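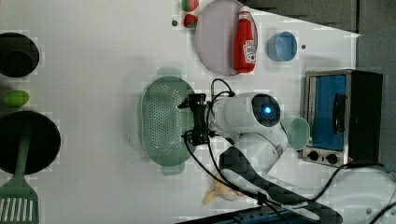 Vidar Isaksson thinks the word "artist" should be kept away from photo books altogether, and he told me so in February, over my own copy of a photo book. A book is a product, he said. Somebody picks the paper, somebody picks the order, and the person who took the pictures mostly stands near the printer looking worried.

I have been arguing with him in my head ever since, which is annoying, as he is very good at it in there.

The book on the table was Rumcombe, put out by Schwaiger in an edition of 300. It holds 177 pictures of a town where the chief activity seems to be parking. I like it a lot. Vidar likes the spine. He pointed out that the photographer, who signs only as Hustis, handed over a box of prints and let the designer do the sequencing, the cropping and even the title. So whose book is it?

My answer is that it belongs to whoever threw things away. The box is said to have held years of work, and the crops are savage. There's a run of 11 spreads in the middle where the same corner store keeps turning up, a little farther off each time, until it could be a tooth. Hustis didn't plan that. The designer saw it in a pile on the floor. If that isn't authorship, I'd like to know what the photographer was doing that was so much grander — pressing a button, walking home, having lunch.

Photographers hate this argument. They will tell you about the eye, and about waiting. I've waited for plenty of things and never got a monograph out of it.

Still, the credits ought to catch up. In Rumcombe the designer gets one line on the last page, under the name of the glue. Compare Jernine, a much thinner book from the same publisher, 33 pictures and no surprises, where the designer is on the cover in letters as big as the photographer's. That one is dull from end to end, and at least we know which two people to blame.

Vidar says putting more names on covers only makes for uglier covers. He may have a point there. He also still has my copy.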